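WARNO TENANTS' ASSOCIATION
Minutes of the Regular Meeting
Wed 11 September
Held in the ground floor meeting room, Rekis House

1. Opening and quorum
The chair called the meeting to order at 7 p.m. A quorum was present. Apologies were received from the representative of Building 9. The agenda was adopted with one change, item 6 being moved ahead of item 5.

2. Minutes of the previous meeting
The minutes were approved as circulated, with a correction to the spelling of Zustex under the elevator item.

3. Laundry rooms
The secretary reported that the service agreement with Zustex for the washers and dryers ends at the close of the month. Zustex has offered to renew on the same terms, with a one-time charge of $348 for new door seals in Building 2. Members asked whether the charge could be spread over the term of the agreement. The secretary will put the question to Zustex in writing.

It was further noted that clothing continues to be left in the machines overnight. The association will provide a table and a basket in each laundry room, and residents may move finished loads there once a cycle has ended. Items not claimed within 9 days will be given to the Do Street thrift store. A notice to this effect will be posted on the inside of each laundry room door.
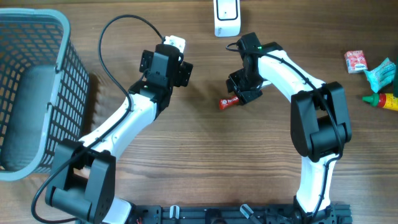
A resident of Building 2 objected that 9 days was too short for anyone away on vacation, and asked that the period be set at a full month. Another member replied that the rooms are small and that a month of unclaimed laundry would leave no space for folding. After discussion the period of 9 days was kept by a show of hands. Residents who expect to be away may leave their names with the office.

4. Bicycle storage
The lock on the storage room at the rear of Rekis House sticks and has been reported to the landlord a second time. No reply has been received. Tags for the fall term are available at the office. Untagged bicycles will not be removed before the next meeting.

6. Courtyard lighting
A motion to spend up to $500 on replacement fixtures along the path to Do Street was made, seconded and carried. The resident of Building 2 asked to be recorded as abstaining.

5. Quiet hours
Deferred to the next meeting for lack of time.

7. Other business
The office will be closed on the last Friday of the month. Keys to the meeting room must be returned the same evening.

8. Adjournment
The meeting was adjourned at 8:40 p.m. The date of the next meeting will be posted in the lobby of each building.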